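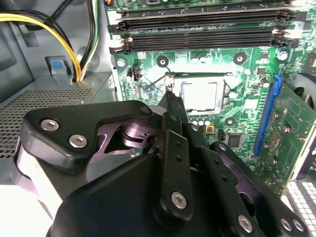
Official Diary of the Deputy Leader, Zalitz Regional Council

December 5, 2021

The agreement between the Nesivard Union and the Stan List ended this morning. The letter of withdrawal reached the council office before the doors opened to the public and was entered in the register in the usual manner. It was signed by Vlasta Leka on behalf of the Stan List and ran to four paragraphs. The third paragraph stated that the Union had failed to honor the terms on the Skirnarent road contract. The other three dealt with procedure.

I record my own view while it is fresh. The terms on the road contract were discussed in October and accepted by both parties. The minutes of that meeting show no objection from the Stan List. A request was made for a second reading of the costs, and this was granted. I do not therefore accept that the contract was the cause of the break. The seat of council leader falls vacant in the new year, and Ms. Leka has been told by her members that she should have it. A party may want the chair and may say so. It is less proper to sit in a joint administration until the budget is passed and to discover a grievance the following week.

The Union holds 4 of the committee chairs and will keep them for the present. The standing rules require 30 days' notice before any chair can be reassigned, and I have asked the clerk to confirm the date from which this period runs. He believes it begins on receipt of the letter. The legal officer has asked for time to consider the matter.

Members met in the small chamber after lunch. Feeling was strong. Several wished to issue a statement at once naming Ms. Leka. I advised against this and was supported by the older members, though not by all of them. It was agreed that the statement should refer to the Stan List only and should set out the sequence of events with dates.

The petition from the Skirnarent residents was received in the same session, with 1285 names in support of the road as planned. At the last election the ward cast 3501 votes, and both parties campaigned there for this road, on one shared leaflet. I have asked that a copy of the leaflet be placed with the petition.

A telephone call came from Ms. Leka in the early evening. It was courteous and short. She said that the decision was final and that she hoped the two groups might still vote together on the school transport order. I replied that the Union would vote on the order as it stood. Nothing was said about the leadership.

Statement approved, with two changes to the second paragraph. The clerk is to send it out in the morning. The transport order remains on the agenda.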